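Section 4: Working a shift with the Graltitero two-arm unit

Read this section before your first shift with the unit. It covers what changes in your job when the arms take over part of the sorting and handling. Installation and network set-up are in Section 2. Fault codes are in Section 6.

4.1 What changes for staff

Before the unit arrives, one person usually does the whole job: pick up, look over, decide, put away. With the unit in place, the arms do the picking up and moving. You set out the work, start the job from the Postby screen, stay within reach of the stop button, and check the result.

Expect to handle fewer items by hand and to spend more of the shift on your feet checking. Sites that switch over in May or later will use the new shift sheet, form 427, in place of the old tally card. The tally card is no longer accepted.

Your supervisor should go through the new duties with you before you sign the sheet. If your pay or grade is tied to piece counts, ask for the new rate in writing first. The unit's log is not meant to be used as a measure of staff speed.

4.2 Setting out the work

1. Pick a low, steady support with a flat seat or top. A child's chair is fine for small jobs.
2. Place the chair within reach of both arms. Test by running Reach Check from the Postby screen.
3. Put one job on the chair at a time. A job can be a single item, such as a doll, or a pile of clothes.
4. Tuck long sleeves and straps in toward the middle of the pile.
5. Move bags, shoes and bottles out of the work area.
6. Trace each arm cable by eye from the gripper back to the arm. Free any cable that is caught on the item.
7. Step back behind the operator line and press Ready.
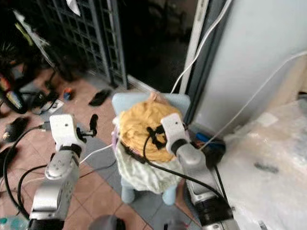 Figure 4-1. Single-item job. Right gripper against the doll's head, chair on gray floor mat.

Note: Hair, yarn and fringe need the Soft setting. The Standard setting closes the fingers further and can pull strands.

Note: Cables can drape across the item while an arm is moving. If a loop settles on the item, pause the job and lift it clear by hand. Do not pull on the connector.

CAUTION: Do not reach between the arms while the Ready light is on, even if both arms are still. A paused arm holds its position under power.

4.3 Running a clothes job

Clothes take longer than single items. The unit has to find an edge it can grip, and a heap gives it few clear ones. Allow up to 94 seconds for the first pick.

1. Select Clothes on the Postby screen.
2. Enter the number of arms to use. Enter 2 for a pile. Enter 1 only if the other arm is locked out.
3. Press Start and watch the first pick through to the end.
4. If a gripper presses into the pile and does not lift, wait for one retry. After the second failed try, press Pause.
5. Loosen the top garment by hand and press Resume.
6. When the job ends, check the seat and the floor for anything left behind. 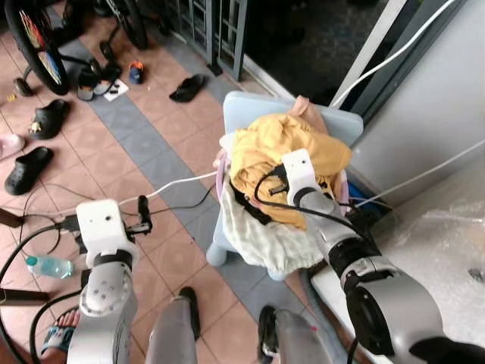

Thin items under a thick one are the ones most often missed. Lift the last garment yourself and look under it before you close the job. If you find something, log it as "left on seat" and do not rerun the whole job for one piece.

Light cloth hanging over the front of the chair can be dragged down when the garment on top is taken away. You can fold it back onto the seat before you start, or leave it and pick it up at the end. Either is acceptable as long as the chair legs stay clear.

CAUTION: Cables on the floor are a trip hazard for the person checking. Walk around the chair on the side with fewer cables, and wear closed shoes.

4.4 Who does what

Operator: sets out work, starts and pauses jobs, checks results, signs form 427.
Second person: needed for any job where the operator cannot see both grippers from the line. May do other work nearby but must be able to hear the alarm.
Site lead: unlocks the unit, approves changes to settings, keeps the training record.

An operator may stop a job at any time without asking. A stop is recorded in the log with the time only, and the operator does not have to give a reason on the sheet.

4.5 Handover at the end of a shift

1. Let the current job finish or cancel it.
2. Press Park and wait for both arms to stop.
3. Turn the key to Off and remove it.
4. Write down any item the unit could not pick, with the setting used.
5. Hand the key and the sheet to the next operator in person.

Questions about duties, training or the new sheet go to Duyên La at the Farouk office. For parts and repairs, use the Rurnness service form in Section 7.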